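Zasari Community Forum
Building Operations and Purchasing
Thread: Plastic carryout bags – proposed end date for the food hall

Chathurika Miah
Posted 12 March 2023
Tenants of the Gretia food hall have been asked to comment on a proposal to end the use of plastic carryout bags in August. The draft would apply to all 7 counters and would allow existing stock to be used up first. Comments will be collected in this thread and passed to the operations office. Please state whether your counter supports the date, and what difficulties you expect.

Obaidul Bepari
Our counter supports the change but not the date. We sell soup and curry. A plastic bag holds a spill long enough for the customer to get home, and a paper bag does not. We have asked our supplier, Debnath, for a coated paper bag, and the smallest order is 800. We have no dry place to keep that many. I would ask that counters selling liquids be given until the end of the year.

Janaka Haque
I do not agree with a separate date for some counters. Customers will not understand why one counter hands over plastic and the next one does not, and the staff will be the ones who have to explain it. If spills are the concern, the answer is a better lid. We changed our lids last year and complaints about leaks stopped.

Obaidul Bepari
Lids were the first thing we tried. They hold when the container stays upright. Customers put the bag on a car seat and it tips over at the first turn.

nghia_ung
Speaking for the bakery. We moved to paper some time ago and used 618 bags last month. Two points may be useful to the others. First, flat-bottomed bags cost more but take less time to pack. Second, please check the handle before ordering. Our first delivery had flat paper handles glued to the inside, and they came away under anything heavier than two loaves.

Anisa Raju
May I ask which handle you use now? Jollitz has quoted us for both types and the difference in price is not small.

nghia_ung
Handles are where I would spend the money.

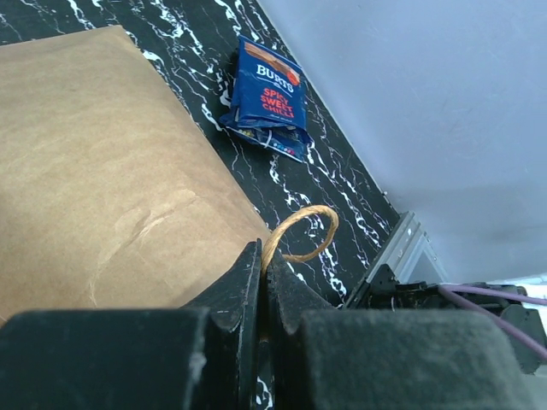 Price was the reason we held off at first, and I understand the hesitation. Twine costs more per bag, but the customer can hold it comfortably on a long walk and we have had very few returns. The style I mean is a plain brown kraft bag with a twisted twine loop, like the one on the black marble counter. Leaving the paper unprinted also keeps the cost down, and a rubber stamp will do if you want your name on it.

Anisa Raju
Thank you. We will ask Jollitz for a sample with the twine handle before we decide.

Janaka Haque
I would still prefer one shared order for the whole hall. It would lower the price for everyone and settle the storage question, as the office could hold the stock.

Obaidul Bepari
A shared order is acceptable to us only if it includes a coated bag. Otherwise my objection to the August date stands.

Chathurika Miah
The comments so far have been noted, including the request for a later date for counters selling liquids. I will ask the office whether the room behind the loading dock can be used for storage. The thread will stay open for another 5 days. Counters that have not yet replied are asked to do so here and not by phone.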